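Kurek Floor Pickup: equipment planning notes and data card

Welcome, and thanks for stopping by. This README goes with the Kurek recordings, but most of it is really about money and shelf space. When we started out we had a pretty good idea of what we wanted to teach an arm to do and almost no idea what to order first, so we kept notes as we went, and several people have asked for them since. They're gathered here in one place, a bit rambling in spots, and you're very welcome to borrow whatever suits your own setup.

What is in the release

There are 182 recordings of a two-finger gripper working close to floor level with small objects. Each one comes with the wrist camera video, the arm positions, and a plain text note giving the station and the object. The folders are sorted by station, Velska first and then Dramotska. If you only want to see whether the format loads in your own tools, take the Velska folder, as it's the smaller download.

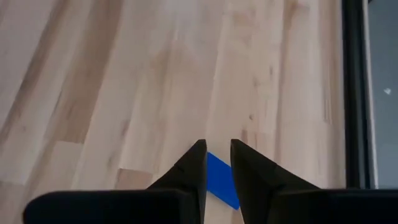

Wrist camera view, Velska station: blue object between the fingertips, pale strip floor.

What we bought, and in what order

The arm came first, and looking back I would have ordered the camera mount in the same week. We waited on that mount until March with a perfectly good arm sitting on its base! Our starting budget for everything other than the arm was 860 dollars per station, and we planned for 2 stations. That had to cover the wrist camera, the mount, cables, a storage drive, spare fingers and a work light.

Spare fingers deserve their own line in your budget. We put aside 100 dollars per station for them and spent nearly all of it at Dramotska, while Velska still has a set in the drawer. Buy them from the same batch if you can (ours differed a little in length, and we lost an afternoon to recalibrating).

The small camera we picked is light and was easy on the budget. It does sit close to the fingers, so they come out a little soft while the floor behind them stays readable. We decided we could live with that. If your work depends on fine detail at the fingertips, price a camera with a shorter focus distance before you settle on a mount, and leave a bit extra for a new bracket.

Storage and software

We use Fluderine, our own little recording tool, to save everything and keep the timestamps lined up. It's included in the tools folder. Plan on one drive per station plus one for backup, and label them on day one.

Still on the wish list

A second work light for Velska, a proper cable guide along the forearm, and a wider set of fingers to try on bulkier things. Prices for these will go into budget.csv once we have quotes.

Questions and corrections are always welcome on the issues page. Please mention the station and the recording number so we can find the right folder.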